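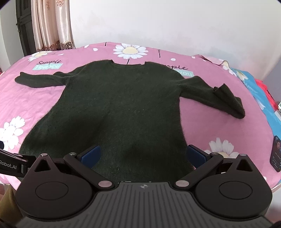

**Garment handling > Faults and failures**

### Fuzzy knits and the finger that won't let go

**oskari_e**
Day three of sweater folding with the hand-held gripper and I'm loving it, but I've got a fault! Close on the hem, lift, fold, open... and the left finger stays shut. Right one opens fine. It started at cycle 217 and now does it every few folds. T-shirts ran all last week without a hiccup. The dark green sweater sets it off the most. Running Flunden firmware, stock pads.

**peadar_egan**
Ooh, I know this one! Fuzz in the pivot. Pop the cap off the left arm and look with a flashlight. I pulled a whole caterpillar of wool out of mine in January.

**so_yul**
Not so sure, Peadar. Lint would drag on every cycle, T-shirts included. I'd check the grip force first. Flillgate ships it at 200 and that's way too hard for a knit. Try 100.

**peadar_egan**
Lint drags when it's packed in, sure, but fresh fuzz comes and goes. Look before you touch the settings!

**saoirse_nb**
Whichever of you is right, please cut the power before going near those arms. Mine freed itself while I was poking at it and snapped open on my thumb. Black nail for a month. Still my favorite tool, mind you.

**oskari_e**
Ouch. Power off, cap off: a little green fluff, less than I expected. Cleaned it and left the force alone. Stuck again on the ninth fold. Dropping to 100 tonight.

**so_yul**
Yes!! Post the log, even if I'm wrong.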